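# Workshop robot arm learns to clear a cabinet top

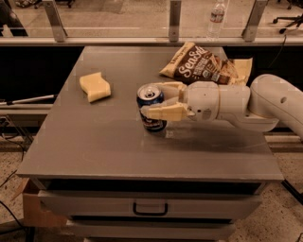 What does it take to get a robot arm to pick things up in a shared workshop? Mostly a solid mount, a slow closing speed on the gripper and many evenings of repeated tries with ordinary objects.

Members of the Kellum workshop in Hikley have spent the months since September putting together a robot arm setup that they hope will tidy a work surface on its own. The project goes by the name Kombo. It is run by Emmanuel Makori, who repairs commercial kitchen equipment for a living, and Magdolna Juhász, a retired drafting teacher who joined the workshop to use its lathe.

The two bought the arm secondhand and did the rest of the work in the building. That included the mount, the wiring, a new power supply and the software that tells the arm where to go. Makori said the mount took longer than anything else.

"The first one flexed," he said. "You would send the arm to a spot and it would get there, and then the whole thing would sway. We were chasing errors in the code for two weeks before Magdolna put a dial indicator on the base."

The second mount is bolted to a heavier plate and has not needed changes. Juhász drew it by hand before anyone cut metal. She keeps the drawings in a binder by the door, and other members have borrowed them for a drill press stand.

Practice takes place over a gray drawer cabinet. The objects are things any visitor would recognize, among them a drink can, a yellow sponge and a bag of sea salt chips. Each one asks for something different from a two-fingered gripper. A can is stiff and smooth, and it can tip if one finger touches it too early. A sponge gives way when squeezed. A bag of chips can be picked up by the crimped end, but the arm has to find that end first, and the bag changes shape every time it is put down.

The pair count a pick as good only if the object is lifted, moved and set back down without being dropped. They run picks in sets of 200 and write the results in a notebook. In the latest set, the can was missed 11 times. The bag did much worse, and Makori said they have stopped logging it until the software is changed.

Most of the missed cans were traced to the approach. The arm used to come down from above, which put the fingers near the rim and left little room for error. It now comes in from the side and closes on the body of the can. Juhász suggested the change after watching how people at the workshop picked up their own drinks.

"I have never seen anyone lift one by the lid," she said.

Closing speed was the other fix. The gripper now slows down for the last part of its travel - a setting that adds a little time to every pick but has cut down on tipped cans. Makori would like to win some of that time back by moving faster between picks, when the gripper is empty.

The project has cost less than the two expected, mainly thanks to Plestanow, a machine shop on the same street, which let them go through its scrap bin for plate and bar stock. The power supply was the largest single purchase after the arm itself. A first one, bought used, shut off whenever two joints moved at once.

Other members can try the arm after a short safety talk. The rules are posted on the wall and are brief: one person at the controls, hands clear of the cabinet while the arm is powered, and the stop button within reach. The arm is switched off at 6 p.m. on class nights so the floor can be used for teaching.

Next on the list is sorting. Makori and Juhász want the arm to put soft items in one bin and hard ones in another without being told which is which. They plan to start with the can and the sponge and leave the bag for later. Juhász is also drawing new finger pads with a shallow curve, which she expects to hold round objects better than the present ones.

The workshop is looking for members with some experience in camera calibration. Anyone interested can leave a note in the Kombo folder at the front desk.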